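食卓まわりの照度と壁の反射率について、測った分をまとめておく。長くなるので連投。

対象はPrastanoのダイニング。12畳、天井は白のクロス、床は板張り。照明は天井のダクトレールにTiriaのスポットを3灯。調光はできるが、測定中は全部最大に固定した。

動機は単純で、夜に食卓で細かい字を読むと目が疲れる。灯具のカタログ値を見るかぎり光束は足りているはずなので、足りないのが量なのか配り方なのかを切り分けたかった。

先に用語だけ。光束(ルーメン)は灯具から出る光の総量。照度(ルクス)は面に届いた光の密度。輝度は、その面がある方向からどれだけ明るく見えるか。目が感じている明るさに近いのは輝度のほう。

ところが家庭で測りやすいのは照度なので、たいていの話が照度で止まる。同じ照度でも、白い皿と黒い鍋では輝度がまるで違う。ここを飛ばすと「数字は足りているのに暗い」という話になる。

測定器はFurnellの簡易照度計。校正証明は付いていない安いほう。絶対値は信用せず、同じ日に同じ個体で測った相対比較だけに使う。

手順。日没後、カーテンを閉め、点灯してから三十分待つ。LEDは温度が上がると光束がわずかに落ちるので、点灯直後の値を混ぜると後で困る。

測定点は39。天板の上に格子を切り、残りは床と壁に振った。壁は座ったときの目の高さを基準にした。

受光部は天板に直置き。手で持つと傾くし、自分の体が影を作る。リモート表示のできない機種なので、読むときはしゃがんで横から読む。腰にくる。

天板中央の値は211ルクス。手元で字を読む場所としては低い。食事だけなら困らない値だと思う。

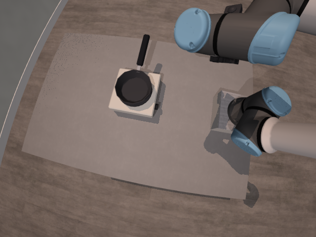
木目の床と、灰みのベージュの天板。

天板の色の話をしておく。灰みのベージュは明度としては中くらいで、白い紙を置くと紙のほうがはっきり明るくなる。読書にはこの差が多少効く。紙と周囲の輝度差が大きすぎると、視線を外して戻すたびに目が順応をやり直すことになる。

逆に真っ白の天板だと、紙との差は小さくなるが天板そのものがまぶしい。艶ありの白は最悪で、灯具の像がそのまま映り込む。艶は反射率とは別の軸なので、色見本だけで決めると外す。

艶の確認は、スマートフォンのライトを低い角度から当てて反対側から見るのが早い。像の輪郭が読めるなら艶が強い。ぼんやり広がるだけなら実用上は艶消しとして扱ってよい。

床。板張りの床は、木目が走る方向と、それを横切る方向で反射の見え方が違う。塗膜が厚ければ差は小さい。床の反射率が部屋全体の照度に与える影響は、天井や壁より小さいことが多い。

理由は幾何で、下向きに絞った光はまず天板と床に落ち、そこで跳ね返った分が天井へ行き、天井からもう一度降りてくる。二回反射するので、床の反射率は天井の反射率と掛け算で効く。片方が低ければ全体が低い。

という理屈なので、床だけ明るくしても戻りは知れている。ただし天井が白いなら、床に明るいラグを敷く程度のことでも天井面の見た目は変わる。照度計だと誤差に埋もれる差でも、目では分かる。

次、距離。点光源とみなせるなら照度は距離の二乗に反比例する。二倍離せば四分の一。スポットのような指向性のある灯具でも、灯具の大きさに対して十分離れていれば同じ近似が使える。

天井灯の弱点はここ。天井から天板までの距離は変えられないので、出力を上げるか、ビーム角を絞るしかない。絞ると中央は上がるが、端との差が開く。

端との差は均斉度で見る。最小値を平均値で割ったもの。1に近いほどむらがない。最小値を最大値で割る流儀もあるので、人の数字と比べるときは定義を確認すること。

うちの天板は、中央が高く、窓側の隅が目立って低かった。レールが部屋の中心からずれていて、隅がどのビームにも入っていない。図面を見れば分かったことを、測ってから気づいている。

斜めに当てた場合の補正もある。照度は入射角の余弦に比例する。真上から当てた光を100とすると、60度傾いた光は同じ強さでも50にしかならない。隅を救おうとして灯具を大きく振ると、この分で損をする。

しかも大きく振ると、座った人の視線に発光面が入る。グレアの問題は照度計に出ない。数字は改善しているのに居心地が悪くなる、典型的な失敗。

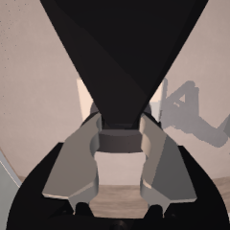

グレアの対処は順番が決まっている。まず角度、次に遮光(ルーバーやハニカム)、最後に出力。出力から下げる人が多いが、それだと必要な面まで暗くなる。

ルーバーを付けると光束は減る。Tiriaの純正品は深さが二種類あり、深いほうを付けたら中央の値がはっきり落ちた。浅いほうは目に見えるほどの損失がなく、斜め方向のぎらつきは十分減ったので、浅いほうを採用した。

色温度の話は短く。3灯とも電球色で揃えてある。混ぜると、同じ物の左右で色が違って見える。混ぜるなら意図して混ぜること。球切れの補充で偶然混ざるのが一番よくない。

同じ「電球色」表記でもロットやメーカーで差がある。補充用の予備は最初に同じロットで買う。保管していても数年で箱が潰れる以外の問題は出ていない。

演色性。平均演色評価数Raは中間的な色の平均なので、肉の赤や刺身の赤のような飽和した赤の再現は読み取れない。赤を見たければR9を見る。記載のない製品は、低いものと仮定して買っている。

壁の話に移る。実は今回いちばん差が出たのが壁だった。

部屋の明るさの印象は、水平面より鉛直面に引っ張られる。座った姿勢で視野の大半を占めるのは壁であって、床や天板の面積は視野の中では小さい。

なので、天板だけを明るくして壁が暗い部屋は「暗い部屋で手元だけ光っている」ように感じる。飲食店が意図してやる手法だが、家で毎晩やると疲れる人もいる。自分がそうだった。

五月に壁の一面をRebaneの水性塗料で塗り替えた。艶消し。塗る前と塗った後で、同じ点を同じ手順で測ってある。天板中央の値はほとんど変わらなかった。

それでも字は読みやすくなった。背景の輝度が上がって、紙と周囲の差が縮んだためと考えている。自己申告の感想なので証拠としては弱い。

塗料の反射率はカタログのLRVで分かる。0が黒、100が白。実用の目安として、主な壁は中くらいより上を選んでおけば照明計画で苦労しない。濃い色を使うなら、その面に別に光を当てる前提で考える。

注意点として、LRVは塗膜が均一に隠蔽している場合の値。下地が透けている一回塗りでは一致しない。二回塗って乾かしてから評価する。乾く前の色で慌てて買い足さないこと。

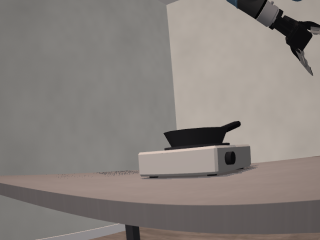
面の向きと明るさの関係は、反射率と混同されやすいので分けて書く。同じ塗料を塗っても、光源に対する角度が違えば輝度は変わる。壁で比べると色の差なのか向きの差なのか分からなくなるため、確認には一色の箱を置くのがよい。卓上コンロのような白い箱形の物で足りる。角をこちらに向けて置けば、広い面はオフホワイトのまま、奥へ退いていく狭い側面は濃いめの灰色に沈んで見える。この二面の差が、その場所の光の偏りになる。差が大きければ一方向からの光が支配的で、小さければ拡散光が多い。背後の壁が左はグレー、右はベージュと違う色でも、箱の二面だけ見ていれば判断できる。

このやり方の利点は、測定器なしで部屋の中を動かして比較できること。欠点は数値にならないこと。写真に撮って画素値を読む場合は、露出とホワイトバランスを固定しないと比較にならない。

固定しても、カメラのトーンカーブが線形とは限らない。画素値が半分だから輝度が半分、とはならない。RAWで撮って線形のまま読むか、順位だけを使うか。自分は順位だけにしている。

黒い物の扱い。黒い調理器具は反射率が低いので、照度を上げても内側がよく見えるようにはならない。焦げ具合を見たいなら、必要なのは量より方向で、斜めから光を入れて表面の凹凸に影を出す。

真上からの光だけだと、縁の影が底に落ちない代わりに凹凸も消える。調理中の手元灯を斜め前に置くのはこのため。背後に置くと自分の影に入る。

影の硬さは光源の見かけの大きさで決まる。小さいスポット一灯なら輪郭の硬い影、大きなペンダントのシェードなら柔らかい影。灯数を増やすと柔らかくはならず、硬い影が灯数分だけ重なる。

3灯のスポットで食器の影が三重に出るのはそのせい。気になる人は拡散フィルターを入れるか、天井に当てて間接にする。間接にすると天井の反射率の分だけ損をするし、天井のクロスの継ぎ目が目立つ。

継ぎ目が目立つのは、天井面すれすれに光が走るから。灯具を天井から離せば緩和する。ダクトレール直付けの短いスポットを上に向けるのは、見栄えの面では不利。

で、対策として何をしたか。窓側の灯具を一つレール上で移動。浅いルーバーを全灯に追加。残り一灯を壁に向け直した。出力は触っていない。

結果。天板中央は下がった。一灯を壁に回したのだから当然下がる。隅の最小値は上がり、均斉度は改善。壁の照度は大きく上がった。

字を読む用途には、天板の値がさらに足りなくなったので、卓上スタンドを一台足した。天井灯で全用途をまかなうのをやめた、ということになる。用途別に灯具を分ける考え方は昔からあるし、電力的にも無理がない。

スタンドは利き手の反対側の前方。右利きなら左前。書くときに手の影がペン先に落ちない位置。読むだけならどちらでもよい。光沢のある紙は反射が視線に返るので、スタンドを横へ逃がす。

費用の内訳は省くが、一番安く効いたのは灯具の移動(無料)、次が塗り替え。ルーバーは値段のわりに地味。ただし効きを体感しやすいのはルーバーだと思う。

誤差について。測定点の位置再現は養生テープの印で合わせた。置き直しによるばらつきを確認するため、中央だけは毎回繰り返し測った。ばらつきは改善幅よりかなり小さかったので、上の結論には影響しないと見ている。

電源電圧の変動は見ていない。LEDの電源回路が吸収している前提。古い白熱灯だと電圧で光束が素直に変わるため、この前提は使えない。

経年も見ていない。LEDは徐々に暗くなるし、シェードの埃も効く。台所が近いと油膜が乗るので、灯具を拭くだけで値が戻ることがある。測る前に拭くべきだった。二回目からは拭いている。

つまり、塗り替え前後の比較には拭いた分が少し混ざっている可能性がある。天板中央がほとんど動いていないので大きくはないはずだが、条件を揃えていないのは事実なので書いておく。

窓の影響も一点。夜の窓ガラスは部屋側から見ると黒い鏡になる。反射率の低い大きな面が一枚あるのと同じで、カーテンを開けたままだと窓側が暗く感じる。明るい色のカーテンを閉めるだけで印象が変わる。費用のかからない対策としては灯具の移動と並ぶ。

照度計アプリについて聞かれそうなので先に。スマートフォンの環境光センサーは機種ごとに指向性がばらばらで、余弦特性が出ていないことが多い。真上からの光なら比較に使えるが、斜めの光が混ざる場所では外れる。

測定表は整形してから別に上げる。格子の切り方を途中で一度変えたので、旧番号と新番号の対応を付ける作業が残っている。

2022年7月15日追記:均斉度の定義を問われたので補足。この連投の均斉度は全部、最小÷平均。天板上の点だけで計算していて、床と壁の点は入れていない。

追記その二。ルーバーの深いほうは余っているが、レールの規格が合わないと付かない。型番は測定表の欄外に書く。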